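Gridton-Greiffehler: Lies mich

Stand: 2022-06-27
Ansprechpartner: Eldana Yimer (Daten), Åsmund Sjöberg (Mechanik)

Inhalt

Der Datensatz sammelt Episoden des zweiarmigen Aufbaus Gridton, in denen ein Griff misslungen ist oder von der Überwachung abgebrochen wurde. Er enthält 100 Episoden mit Flaschen, Bechern und Gläsern, jeweils mit Bildern der Handgelenkkameras, Gelenkwinkeln, Motorströmen und dem Fehlerprotokoll der Steuerung. Erfolgreiche Läufe liegen im Hauptdatensatz Bellamy und sind hier nicht dabei.

Anlass

Im November fiel auf, dass der Greifer nach längeren Sitzungen die gemeldete Öffnungsweite nicht mehr einhielt. Die Steuerung zeigte »Griff stabil«, obwohl das Objekt zwischen den Backen nachgab. Darragh Geraghty hat daraufhin alle Abbrüche der betroffenen Sitzungen herausgezogen und von Hand durchgesehen.

Fehlerklassen

SLIP – Das Objekt verschiebt sich in Längsrichtung, während der Motorstrom gleich bleibt. Betroffen sind vor allem Kunststoffflaschen, deren Wand unter den Backen nachgibt. Die Wasserflasche von Wahaha mit weißem Schraubverschluss gehört dazu. Liegt sie quer am Greifer, verdeckt das Armgehäuse einen Teil des Etiketts, und die automatische Lageschätzung wird unzuverlässig.
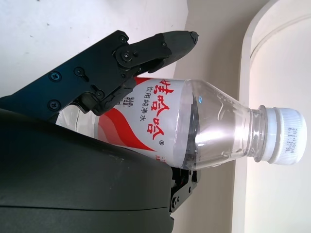 OFFSET – Die gemeldete Öffnungsweite weicht um mehr als 2 mm von der gemessenen ab. Ursache war in den meisten Fällen eine gelockerte Schraube am Fingergelenk. Der Fehler wächst langsam und löst für sich genommen keinen Alarm aus.

NEAR – Die Finger beider Arme unterschreiten den Mindestabstand, der Arm mit der niedrigeren Priorität hält an. In 9 Episoden kam der Halt so spät, dass der Not-Aus von Hand betätigt wurde. Diese Episoden tragen zusätzlich das Feld estop=1.

GLASS – Abbruch an einem Glasobjekt, unabhängig von der Ursache. Die Klasse wird immer zusätzlich vergeben. Durchsichtige Gefäße hinter den Fingern sind in den Handgelenkbildern oft nur am Rand und an den Reflexen zu erkennen.

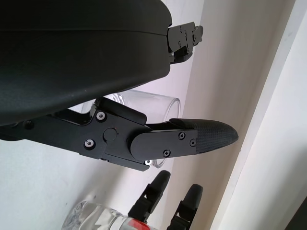

Die Kraftgrenze für Glas lag in den ersten Sitzungen bei 70 Prozent des Nennwerts und wurde später gesenkt. Der jeweils gültige Wert steht im Feld force_limit jeder Episode. Wer Kräfte über Sitzungen hinweg vergleicht, muss ihn berücksichtigen.

Bekannte Mängel

Die Zeitstempel der beiden Arme laufen auseinander, am Ende langer Episoden deutlich sichtbar. Ein Skript zum Angleichen liegt unter tools/sync.

SLIP und OFFSET sind nicht sauber getrennt. Henk Postma und Lies Dewulf haben unabhängig voneinander annotiert, bei Uneinigkeit sind beide Angaben eingetragen.

Der Motorstrom wurde vor dem Filter aufgezeichnet und enthält Spitzen beim Anfahren.

Sicherheit beim Nachstellen

Episoden mit estop=1 nicht auf echter Hardware abspielen. Alle anderen nur mit gesenkter Geschwindigkeit und freiem Zugang zum Not-Aus. Bei Glas Schutzbrille tragen – auch beim Einlegen der Objekte. Fingerschrauben vor jeder Sitzung auf festen Sitz prüfen und die Öffnungsweite mit dem Messschieber kontrollieren.

Nutzung

Frei für interne Auswertungen bei Famel und am Standort Nindville. Weitergabe nach außen nur nach Rücksprache mit Eldana Yimer. Neue Fehlerfälle bitte mit vollständigem Protokoll in den Ordner incoming legen und die Fehlerklasse leer lassen.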